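Thread on guard tour verification, from the contract side. I review post orders and patrol logs for Curcombe, mostly warehouses and two office parks. 1/9

A tour log proves one thing: a tag was scanned at a time. It doesn't prove the guard looked at the door the tag is mounted next to. Write the post order so the scan comes after the check. "Try handle, confirm latched, scan." In that sequence, every time. 2/9

Tag placement. I still see tags mounted at the near end of a corridor so the route goes faster. Put the tag at the far end, past the last door that has to be tried. Carol Bunting re-sited every tag at our Dadiron building in December and the night tour went up to 45 minutes. The old one was too short to be a real tour. 3/9

Intervals. If the contract says one patrol every 2 hours, ask whether that means start to start or finish to start. Swanepoel billed us one way and scheduled the other. Over a quarter the gap was 145 patrols across all sites. Nobody had lied, the clause just didn't say. 4/9

Randomization. Fixed start times are easy to audit and easy to watch from a parked car. We now set a window and let the shift lead pick the start. The log records the window and the actual time — two separate fields. Don't merge them. 5/9

Exceptions. A missed scan needs a reason code and one line of free text. "Equipment" isn't a reason. "Reader battery dead, replaced from the desk, tour resumed at tag 2" is. Deolinda Cunha rejects logs with blank exceptions the same day, while the guard still remembers the shift. 6/9 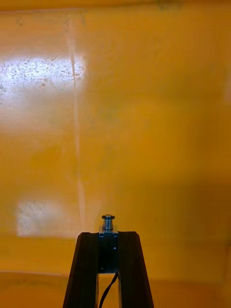

Retention. Export the raw scans monthly and keep them outside the vendor's portal. When we left Gillia we lost portal access on the last day of the contract, and an insurer asked for scan data the week after. We had PDFs of the summaries. They wanted the rows. 7/9

Sampling. You can't read 1,000 scans a week with any attention. Pull one full shift per site, put it next to the door access log, and look for scans where the badge record places the guard in another building. 8/9

Next thread is on handover notes between shifts. Trygve Tveit has a one-page form I'll post once he has taken the site names off it. 9/9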